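Vorführen ist Messen

Wer einem Roboter beibringen will, Wäsche zu falten, hat zwei gängige Wege. Beim ersten sitzt ein Bediener an einer Fernsteuerung und führt die Arme des Roboters, der vor dem Wäschestück steht. Beim zweiten nimmt ein Mensch zwei Handgreifer mit Kameras, geht dorthin, wo die Wäsche liegt, und faltet selbst. Der Roboter kommt erst später hinzu und soll aus Bild und Greiferbahn ableiten, was zu tun ist.

Ich halte den zweiten Weg für textile Aufgaben im Haushalt für den besseren und möchte das begründen, ohne seine Mängel zu unterschlagen. Die Diskussion wird meist über den Durchsatz geführt. Wer 3.000 Vorführungen braucht, rechnet sich aus, wie viele Bedienerstunden das am Fernsteuerplatz kostet, und greift zum Handgerät. Die Rechnung stimmt, sie erfasst aber den wichtigeren Punkt nicht. Eine Vorführung ist eine Messung, und bei einer Messung fragt man zuerst, was das Messmittel verfälscht.

Bei der Fernsteuerung verfälscht die Verzögerung. Ein Bediener, der die Kraft am Finger nicht spürt, bewegt sich langsam, setzt mehrfach an und wartet nach jedem Griff, bis das Bild bestätigt, dass der Stoff mitkommt. Diese Pausen stehen dann im Datensatz. Ein Modell, das darauf trainiert wird, übernimmt die Pausen ebenso wie den Griff. Man hat ihm das Falten und die Unsicherheit des Bedieners zusammen beigebracht, und beides lässt sich nachträglich kaum trennen.

Der Handgreifer überträgt dagegen einen Teil der Kraft mechanisch auf die Hand. Ob ein dicker Fleecestoff in einer oder in zwei Lagen zwischen den Fingern liegt, merkt man am Widerstand. Dazu kommt die Umgebung. Ein rotes Kleidungsstück auf einer gesteppten, bunt bedruckten Tagesdecke stellt andere Anforderungen an die Bildauswertung als dasselbe Stück auf einer grauen Laborplatte: Die Unterlage ist weich, sie gibt nach, sie hat selbst Falten und Kanten, und das Licht kommt vom Fenster.
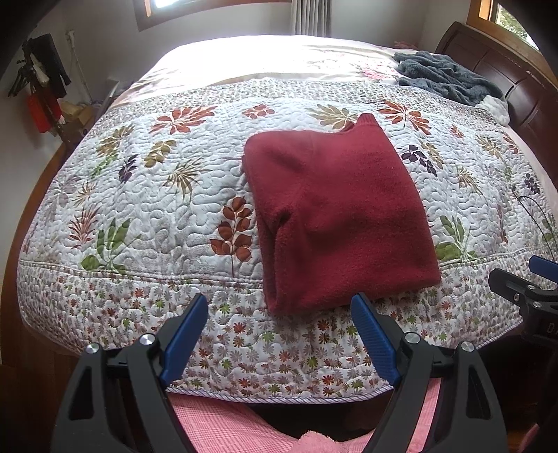
Bezawit Yilma hält dagegen, dass die gewonnene Natürlichkeit teuer bezahlt sei. Der Mensch am Handgerät nehme Haltungen ein, die kein Arm auf einem festen Sockel erreiche; er beuge sich vor, trete zur Seite, drehe das Handgelenk über jede Gelenkgrenze hinaus. Am Fernsteuerplatz sei jede aufgezeichnete Bewegung ausführbar, weil der Roboter sie ja bereits ausgeführt habe. Mit dem Handgerät sammle man Bahnen, von denen man erst nach der Umrechnung wisse, ob sie etwas taugten.

Der Einwand ist sachlich richtig. In unserer Auswertung zum Projekt Brukeck waren von 500 Handvorführungen 15 für den Zielarm kinematisch nicht erreichbar, und zwar fast alle beim Umschlagen der vom Körper abgewandten Seite. Das ist ein kleiner Anteil, doch er liegt gehäuft an einer Stelle, und wer diese Vorführungen einfach verwirft, verwirft systematisch einen Arbeitsschritt. Man muss die Stelle kennen und dort gezielt nacherheben, notfalls mit einer Vorgabe, wo die vorführende Person steht.

Trotzdem folgt daraus kein Vorrang der Fernsteuerung. Die Erreichbarkeit lässt sich rechnerisch prüfen, vor dem Training, in wenigen Minuten. Für das Zögern des Bedieners gibt es keine entsprechende Prüfung. Ein Fehler, den ich vor der Verwendung erkenne, ist mir lieber als einer, der im Mittelwert verschwindet.

Schwerer wiegt für mich ein anderer Mangel, der in den Methodenteilen selten vorkommt. Die Kamera am Greifer bewegt sich mit dem Greifer. Sobald ein Kleidungsstück angehoben wird, steht es vor der Optik und verdeckt die Fläche, auf der es gleich abgelegt werden soll. Die vorführende Person stört das wenig, denn sie sieht mit den eigenen Augen daran vorbei. Das Modell hat diese zweite Ansicht nicht. Es lernt eine Bewegung, deren Anlass in seinen Eingangsdaten zum Teil fehlt.

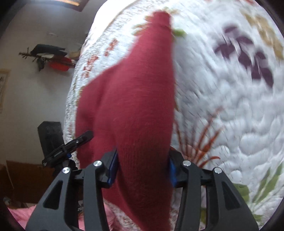 Hinzu kommt die Bewegungsunschärfe bei schnellen Hubbewegungen. Geübte Personen heben zügig, und gerade ihre Vorführungen sind dann im Bild am schlechtesten auswertbar. Hagos Adugna hat deshalb vorgeschlagen, im Hub ein Höchsttempo vorzuschreiben. Ich bin dagegen. Eine Tempovorgabe führt dieselbe künstliche Langsamkeit ein, die wir an der Fernsteuerung beanstanden, nur auf dem Verordnungsweg. Kürzere Belichtungszeiten kosten Bildrauschen bei schwachem Licht, und damit kann ein Modell leichter umgehen als mit einem Verhalten, das sich kein Mensch freiwillig angewöhnt hätte.

Ein Wort noch zur Anleitung. Bei Zorkell wurde eine Zeitlang eine feste Faltfolge vorgegeben, Ärmel links, Ärmel rechts, Saum zum Kragen. Die Daten wurden gleichförmig und sahen in jeder Statistik gut aus. Lag ein Stück anders als vorgesehen, fehlte jede Korrekturbewegung, denn korrigiert hatte beim Vorführen kaum jemand. Saron Gudeta ließ daraufhin 400 Vorführungen ohne Folgevorgabe aufnehmen, mit beliebiger Ausgangslage, und bestand darauf, misslungene Griffe samt Nachfassen im Datensatz zu belassen. Ich halte das für die richtige Entscheidung, auch wenn die Verlustkurve danach schlechter aussah.

Mein Vorschlag lautet daher: Handvorführungen als Grundbestand, aufgenommen dort, wo die Wäsche tatsächlich gefaltet wird; Prüfung der Erreichbarkeit vor jedem Training; Fernsteuerung für die Fälle, in denen der Roboter selbst in eine schlechte Lage geraten ist und herausgeführt werden muss. Für Letzteres ist sie unersetzlich, denn diese Lagen kommen beim Menschen mit dem Handgerät nicht vor. Offen ist die Frage der zusätzlichen festen Kamera. Sie würde die Verdeckung mildern und zugleich den Aufbau so schwerfällig machen, dass ein Teil des Vorteils verloren ginge. Dazu liegen mir keine belastbaren Vergleichszahlen vor.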